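**Coupures d'eau à Favitz : ça reprend en octobre**

Favitz, quartier bas. Nouvelle série de coupures annoncée par Jotine, le gestionnaire du réseau. Motif : remplacement des conduites sous la rue du Lavoir et la montée des Tanneurs. Des tuyaux en fonte, fuyards, rafistolés plusieurs fois. La dernière grosse casse avait laissé la place du marché sous l'eau une matinée entière.

Au total, 971 mètres de canalisation à changer. Le chantier est découpé en 4 tranches, la première démarre début octobre côté lavoir. Coupures prévues de 9 h à 15 h, jamais la nuit, promet Jotine. Avis glissé dans les boîtes aux lettres trois jours avant — en principe. L'an passé, plusieurs riverains de la montée disent n'avoir rien reçu du tout.

Pour les commerces, c'est plus compliqué. Les deux boulangeries ont demandé un décalage à l'après-midi, réponse attendue. Le salon de coiffure fermera les jours concernés, faute de mieux. L'école sera raccordée à une alimentation provisoire posée en surface, le long du trottoir. Attention aux poussettes. 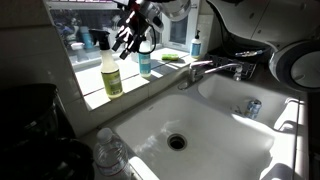
Côté habitants, les consignes tiennent sur une demi-page. Remplir quelques récipients la veille, couper l'arrivée du chauffe-eau si la notice le demande, ne pas lancer de machine avant le retour complet de la pression. Ceux qui ont un évier à deux bacs comme celui de la photo peuvent en garder un plein pour la vaisselle et laisser l'autre libre. Pour boire, bouteilles ou carafes fermées, pas l'eau du bac. À la remise en service, laisser couler à l'eau froide quelques minutes, l'eau peut être trouble ou blanchâtre. Si elle reste brune plus d'une heure, appeler le numéro inscrit sur l'avis.

Une distribution de bouteilles est prévue pour les personnes qui ne peuvent pas se déplacer. Inscription en mairie, guichet d'acceuil, ou par téléphone le matin. Environ 6 packs par palier dans les immeubles de la montée, à répartir entre voisins.

La voirie, maintenant. Rue du Lavoir fermée aux voitures pendant toute la première tranche, piétons côté pair seulement. Le bus est dévié par le boulevard, arrêt Tanneurs non desservi. Ramassage des poubelles maintenu, mais bacs à sortir en haut de rue. Les travaux ont été confiés à l'entreprise Liew, déjà passée sur le réseau de gaz au printemps. Les enrobés provisoires de l'époque ne sont d'ailleurs toujours pas repris partout, la mairie assure que tout sera refait d'un coup à la fin.

Reste la facture. Pas de hausse du prix du mètre cube annoncée pour l'instant, la question doit passer au prochain conseil. Le plan des tranches est affiché en mairie et sera mis à jours à chaque changement de phase.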